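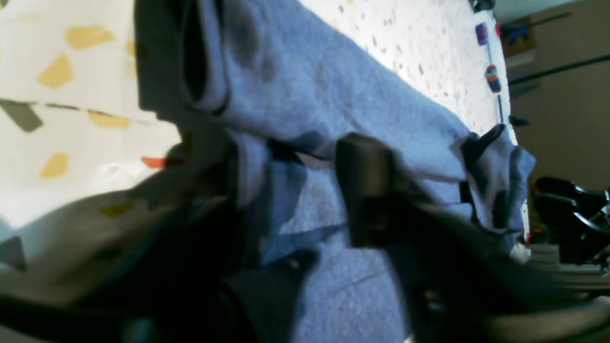
Hilenska 新闻中心 发布
2019年3月12日
阅读时间：2分钟

Hilenska 今日宣布，旧纺织品回收项目 Pisia 将从七月起扩大服务范围，新增73个社区投放点。加上现有的47个，投放点总数将达到120个。

Pisia 接收衣物、床单、毛毯、毛巾和窗帘，颜色和新旧不限，有污渍或破损的也可以投放。湿的织物请晾干后再送来，鞋类、枕芯和地毯暂不接收。居民无需预约，把物品装袋扎口，放入投放箱即可。投放箱每周清运两次，节假日顺延一天。

收集到的织物统一运往 Vieira 分拣中心。可继续使用的部分经清洗后交给二手商店，其余按纤维成分分类，由 Prullow 加工成保温棉、擦拭布和家具填充料。含拉链、纽扣的衣物由分拣中心拆除配件，居民不必自行处理。

扩大服务后，Vieira 分拣中心每月处理量预计约1000吨。中心将增设一条绒类织物分拣线，设备安装定于六月完成，安装期间现有投放点照常开放。

新投放点主要设在居民区出入口、超市停车场和学校周边，首批位于城北和河东两个片区，其余在年底前陆续启用。完整地址将于六月在 Hilenska 网站公布，各社区公告栏也会张贴。

物业公司和学校如希望设置投放箱，可在五月底前向 Hilenska 提交申请。场地须能停靠小型货车，箱体由 Hilenska 提供并负责维护，不收取费用。

关于 Hilenska
Hilenska 从事城市废旧物资的收集与分拣，业务包括纺织品、纸张和小型家电。

最后更新：发布当日 16:30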